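Kapitel 6
Vormachen statt Programmieren: Demonstrationen von Hand und aus der Ferne

Lernziele
Nach diesem Kapitel können Sie das kinästhetische Führen von der Teleoperation unterscheiden. Sie kennen die wichtigsten Fehlerquellen bei der Aufnahme und können für eine einfache Aufgabe einen Aufnahmeplan schreiben.

6.1 Womit wir beginnen

In den vorigen Kapiteln wurde jede Bewegung als Folge von Zielpunkten beschrieben. Für das Schweißen einer immer gleichen Naht ist das ausreichend. Für eine Wohnungstür ist es mühsam, denn der Griff sitzt einmal höher und einmal tiefer, und der Roboter steht selten zweimal an derselben Stelle. Ein Mensch kann die Aufgabe aber leicht vormachen, auch wenn er sie nur schwer in Formeln beschreiben kann.

Beim kinästhetischen Führen fasst die lehrende Person den Arm direkt an und bewegt ihn durch die Aufgabe. Man spürt dabei das Gewicht und den Widerstand der Gelenke. Der Nachteil ist, dass die eigene Hand oft vor der Kamera ist und dass man zwei Arme nur schlecht gleichzeitig führen kann.

Bei der Teleoperation bleibt die Person auf Abstand und steuert über ein Eingabegerät. In unserem Kurs heißt dieses Gerät Louro: zwei leichte Hebelarme, deren Stellung auf die Roboterarme übertragen wird. Die Kraft am Griff fehlt dabei, man muss sie aus dem Bild schließen. Anfänger greifen deshalb häufig zu fest oder zu früh.

6.2 Das durchgehende Beispiel

Alle Übungen dieses Kapitels verwenden die simulierte Wohnung Umatetti. Der Datensatz Putis enthält daraus 3780 Demonstrationen, davon 500 für Türen und Schränke. Jede Demonstration speichert die Gelenkwinkel, den Zustand der Greifer und die Kamerabilder – die letzteren aus mehreren Blickrichtungen.

Ansichten aus der simulierten Wohnung:
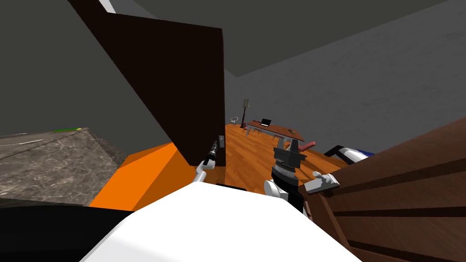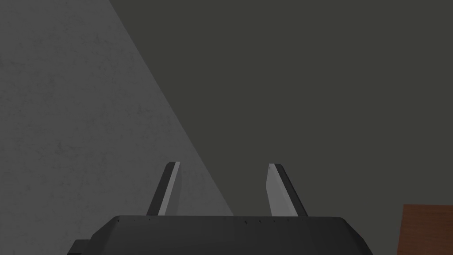
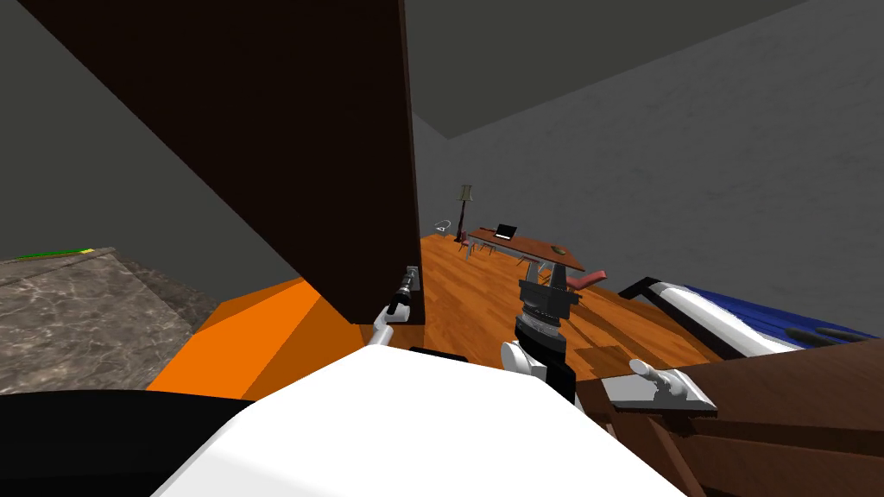 Wer eine Demonstration aufnimmt, entscheidet mehr, als er zuerst glaubt. Er wählt die Ausgangsstellung, den Weg zum Griff, die Geschwindigkeit und den Moment, in dem der Greifer schließt. Auch ein Zögern wird mitgelernt. Das Programm Womamow markiert deshalb Pausen, die länger als 2000 Millisekunden dauern, und fragt nach, ob sie herausgeschnitten werden sollen. Nicht jede Pause ist ein Fehler: Vor dem Zugreifen kann sie sinnvoll sein, mitten im Ziehen ist sie es meistens nicht.

Bevor Sie weiterlesen, notieren Sie bitte für eine Tür in Ihrer eigenen Wohnung, welche Teilbewegungen nötig sind und an welcher Stelle Sie sich auf das Gefühl in der Hand verlassen. Diese Notiz brauchen Sie wieder im Abschnitt 6.3, in dem wir den Aufnahmeplan aufstellen.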